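6.3 Fitting the finger pads

Caution: Disconnect the battery before touching the linkage.

1. Slide each pad onto its fingertip, textured side facing inwards.
2. Tighten the pivot screws until the arms move without side play -- no further.
3. Close the fingers by hand. The pads must meet along their full length.
4. Reconnect the battery and run 50 open-and-close cycles.

Note: Pads from the first Oklow kit are 6 mm shorter and need the spacer.

6.4 First trial

5. Practise over a bin with light packaging. Cartons and wrappers are suitable; glass is not.
6. Keep both shoes clear of the fingers.

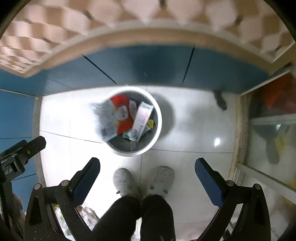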